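Office Tidy Service: Gallery
Vendico > Services > Office Tidy > Gallery

Office Tidy is our floor-level cleaning service for shared workplaces. It covers the small jobs that fall between the nightly clean and the people at their desks: bins, bags, bits of litter on the carpet, and the odd thing that has ended up under a chair. The work is done by a two-armed humanoid robot supplied on a monthly plan. You don't buy the machine, and you don't need anyone on staff who knows how to program one.

We have run the service at our Castside office and at a customer site in Folulstead. Most of the enquiries we get are about how the robot copes with ordinary furniture and ordinary rubbish, so this gallery keeps to those. There are no brochure shots in it. For pricing, see the Plans page.

What the standard plan includes:
One robot with two arms and two hands
Fabric sleeves, washable, 2 pairs
Initial site visit and floor plan
Phone support during business hours
Replacement unit if a fault can't be fixed on site

The pictures are from the robot's own cameras. Click any picture for the larger version.

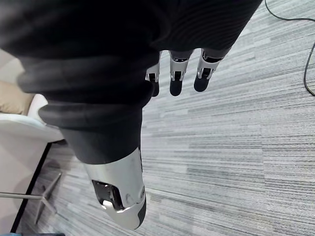

Sleeve and cuff on the arm, seen from the wrist camera.
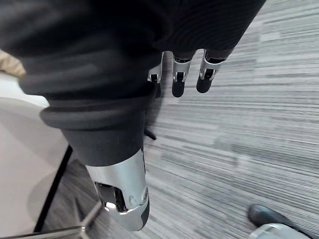
Wrist camera again, with the fingers over striped carpet.

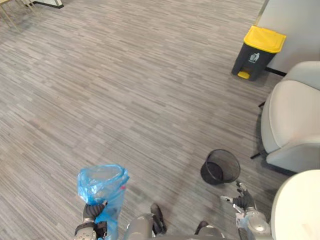
Blue bag in the left hand, right hand near a mesh wastebasket.

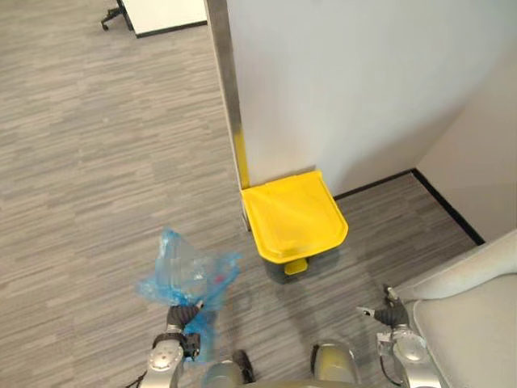

Bag in the left gripper, with the yellow-lidded pedal bin against the wall. Colour and style of bin can vary from site to site.

Notes on the service

Sleeves. The knit sleeves keep dust and lint out of the arm joints. They should be washed cold and dried flat. A worn cuff can be swapped without tools. Extra pairs are $20 each and can be added to any order.

Bags. Thin plastic bags are harder to handle than they look. They fold over the fingers and cling to the wrist, and a bag that has been picked up badly usually has to be put down and picked up again. The robot is allowed to retry. If it still can't manage, it leaves the bag where it is and adds a line to the daily report. We suggest keeping to one type of bag across the site.

Bins. Open baskets and pedal bins can both be added to the plan. Each bin is registered at the site visit, and if you replace one with a different model we will need its measurements. Wheelie bins and anything with a locking lid are not covered.

Floors. Short-pile carpet, carpet tile, vinyl and sealed concrete are fine. Deep rugs are not. Loose cables should be clipped to the wall or run under a cover before the first day.

Furniture. Chairs can stay where they are, but the robot needs a clear path of 108 cm to walk between them. For doorways we ask for 103 cm. If you have a tighter spot, send us a sketch and we'll tell you whether it can be worked from one side.

People. Staff can walk past while the robot is working. It slows down when someone comes close and stops if they stay there. A stop button is fitted on the back at waist height, and a second wireless one is kept at reception.

Hours. Most sites choose one session before opening and one in mid-afternoon. A session on a single floor takes some 20 minutes, longer if there are a lot of bins.

Servicing. Hands are inspected at every service call and fingertip pads are replaced when the grip wears smooth. Service is handled by our partner Çınar, who also hold the spare parts. The next round of site visits is in November.

To book a site visit or ask a question, use the form on the Contact page. Please include the floor area, the type of flooring and the number of bins.

Page updated 6 May 2019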